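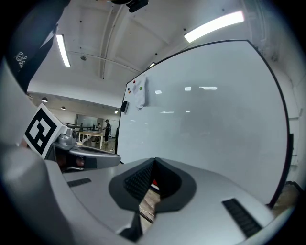 A light wooden floor, and a small red object.

Every office I have worked in has had a meeting that could not be killed. At my current workplace, a planning and surveying firm called Kikonholm, it is the morning catch-up. It is booked for 15 minutes and usually takes 59. I have started writing the finishing time in the back of my notebook, and I think the case for getting rid of it is now strong enough to put in print.

The argument for a daily meeting is that people need to know what their colleagues are doing. I accept that. A drafter who doesn't know the drainage plan has changed will draw the wrong thing, and somebody will have to pay for it. But very little of what gets said at 9 in the morning is of that kind. Most of it is a recital. Each person lists what they did yesterday and what they will do today, and everyone else waits for their turn. When the drainage plan did change, in July, I heard about it from a colleague at the kettle, two hours after the meeting had finished.

My colleague Chun-yin Hsieh disagrees with me on this, and has given me permission to say so. Chun-yin's view is that the meeting is the only time the junior staff hear how the senior staff think, and that you can't get that from an email. There is something in it. I learned a good deal in my first job by sitting at the end of a table and keeping quiet. What I learned it from, though, was people working through a problem together, with the drawings out. I don't remember learning anything from a status update.
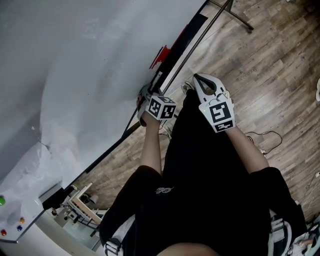
Meetings work when there is a question to settle. Before you book the room you should be able to write the question in one sentence, and if you can't, you should send a note. The best tool I know for this is still a big whiteboard, like the large white one in the photo with the aluminum rail along its lower edge. Put the question at the top, let people argue underneath it, and stop when there is an answer. We did this with the Cemovov road access, where two teams had been trading emails for weeks, and it took less than half an hour. Five people came. The other nine got a paragraph afterwards and, as far as I know, none of them felt left out.

I would keep one regular meeting a week, with an agenda sent out the night before and anyone free to leave once their item is done. Everything else can be called when it is needed by the person who needs it. Managers worry that under this system people will drift and problems will stay hidden. In my experience problems stay hidden perfectly well in front of a full room, where admitting you are behind means doing it before an audience. People are more likely to own up to one person at a desk.

The cost is also worth a look. An hour a day for a whole office adds up to a lot of wages, and we would never approve that sort of spending on anything else without asking what we got for it. I had to fill out a two-page form last year for a new chair.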